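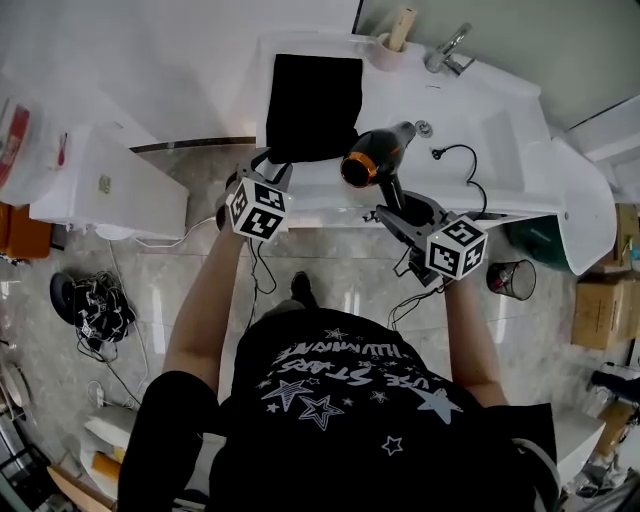 Hair dryer, black towel, beige cup by the faucet – that's what lives at my sink.

How I clean up the bathroom vanity in 20 minutes

I used to leave the vanity until the weekend, and by then there was toothpaste on everything. Now I do it in one go, usually with the radio on, and it's become a pretty painless little chore (my friend Remzi times himself, but I'm not that far gone!).

What you need: a soft cloth, an old toothbrush, mild dish soap and a small basket or drawer for the stuff that doesn't have to be out.

1. Unplug the hair dryer first. Mine has an orange rim on the nozzle and a cord that wants to be everywhere at once, including in the sink, so I get it out of there before any water runs. Let it cool if you've just used it.

2. Wind the cord in loose loops next to the dryer and hold them with a hair tie. Please don't wrap it tight around the handle! I killed one dryer that way, right where the cord goes in.

3. Take everything else off the counter. I put the towel on the edge of the tub and the cup on the windowsill.

4. Soap up the basin and go around the drain and the base of the faucet with the toothbrush. Don't forget the overflow hole – a few turns of the bristles and a cup of warm water poured through does it.

5. Rinse, then dry the whole thing with the cloth. Chrome shows every drop, so I give the faucet an extra rub at the end.

6. Fold the towel flat and lay it on the left side of the counter. Cup goes toward the back, where I won't knock it over with my elbow.

7. Dryer goes in the basket, on top, plug end tucked in. If your counter is still wet, wait.

I do the cup itself every other time. It goes in with the breakfast dishes.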